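Print this article
E-mail this article

3. Materials and Methods

3.1 Study setting

The study took place in the packing hall at Rirnon, a mid-sized plant that fills and boxes dry foods. Dafis, which owns the plant, gave us access to the hall and to the maintenance log. The hall has 16 packing stations on two lines. Each station had one emergency stop when the work began, mounted to the right of the operator at waist height. A second plant, Clovska, was used only to pilot the interview questions, and no results from it are reported.

We were interested in how operators think about stopping a line, and in what they believe will happen to them if they do. Earlier work on stop controls has mostly dealt with reach distance and the force needed to press the cap. Much less has been written about hesitation. An operator who can reach the button easily may still wait if a stop means a long restart, or if the supervisor is likely to ask for a reason.

3.2 Control hardware

Stop controls at Rirnon are push buttons with a mushroom-shaped cap, and the electrical contacts sit in a block behind the panel. Operators see only the cap and the ring around it. Several of those we interviewed had never seen the rest of the assembly, and two thought the cap itself cut the power. Figure 1 shows a button of this general type out of its panel, with a yellow cap, a metal ring, a black collar and the contact block.

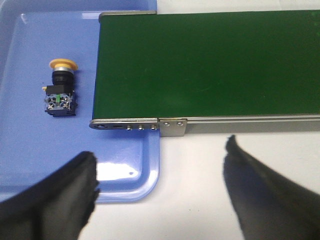 3.3 Participants

Operators were recruited through a notice in the break room and a short talk at shift change. Anyone who had worked on a packing line for at least 9 months could take part. Temporary staff were included if they met the same rule. Supervisors were interviewed separately, and their answers were not shared with the operators. All interviews were held away from the hall and during paid time.

3.4 Interviews and log data

Each interview lasted around 360 seconds for the fixed questions, followed by open talk for as long as the person wished. The fixed questions covered the last time the operator had stopped a line, the last time they had thought of doing so and had not, and what they expected the restart to involve. Answers were written down by one interviewer and read back to the operator before the session ended.

The maintenance log was used to check dates and restart times. The log records a stop only when a technician is called — short stops cleared by the operator leave no entry. We therefore treat it as a partial record.
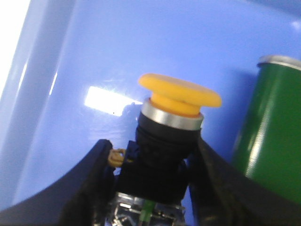
Interview notes were coded in Cluvis by two readers working apart. Where the readers disagreed, the passage was discussed with a third reader, Rhiannon Owen, whose decision was final. The code list had 8 headings at the start. One of these, "blame from co-workers," was later split in two, as operators spoke of people at the next station quite differently from people on the other shift.

Related items

Restart time and operator choice in food packing
Shift change talks as a way to recruit plant workers
What maintenance logs leave out
Supervisor views on unplanned line stops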